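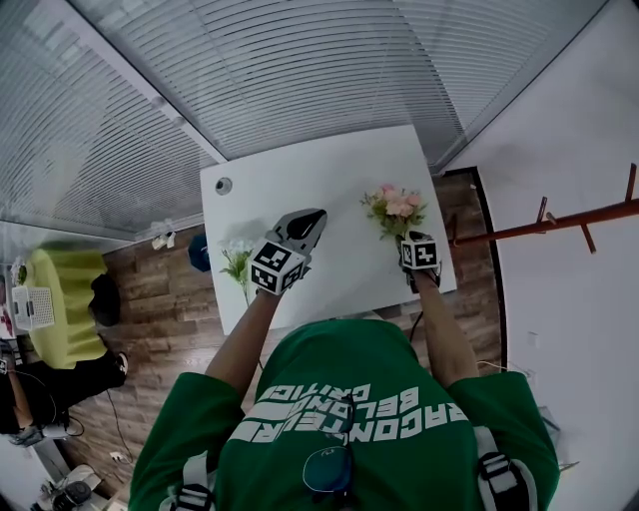 Lejla Hoxha commented that pink and white will look fine on a white table as long as the two bunches aren't the same height.

Two small bouquets on a white meeting table: together or apart?
Posted in Home and Office, 15 July 2020
Lejla Kovačević

I look after the meeting room at our office and I want flowers on the table for a visit. I have one bunch in pale pink and a small one in white, both with green leaves. The table is a plain white rectangle with a cable hole in one corner. The window has gray blinds, the floor is brown wood-look planks, and there is a reddish-brown coat rack on the wall, so there isn't much color in there apart from that.

I can't decide between putting both bunches in one vase or giving each its own. People will have laptops out and need to see each other across the table. I also don't want anything getting knocked over near the cable hole.

The other thing is the light. The room has a glass partition with white blinds behind it, and the ceiling lights reflect in the glass. The white flowers might get lost against that. Would you put them on the other side? I have 15 minutes to set up before people come in, so nothing complicated please.

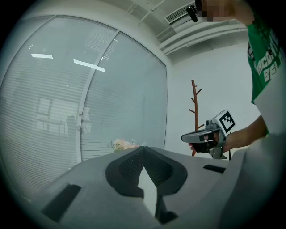 2 answers

Hodžić_M

Keep them apart. With one vase in the middle everybody has to lean to see around it, and two small ones are easier to push out of the way when the laptops come out.

Use low, heavy glasses. A tall narrow vase will tip the first time somebody drags a charger cable past it. Cut the stems so the flowers sit just above the rim, and take off any leaves that would be under water. Fill the glasses halfway in the kitchen and top them up once they are on the table.

Put the pink ones farther from the cable hole and the white ones toward the middle. I would turn the white bunch so the leaves are at the back as you come in through the door. White against green shows up much better than white against blinds. If it still looks washed out, tilt the blinds a little.

Don't bother with a runner or a tablecloth. It gets in the way of the mice.

Fekusley

One vase. I do the tables at a small events place and we did over 200 of them in June, all one vase, no complaints. Mix them and go. Also check nobody has hay fever.

Lejla Kovačević

Thanks both. I'm going with two glasses. I have some short ones from Tuvis that are heavy enough. I asked about hay fever and one person would prefer to sit at the far end, so the pink ones are moving to the other side after all.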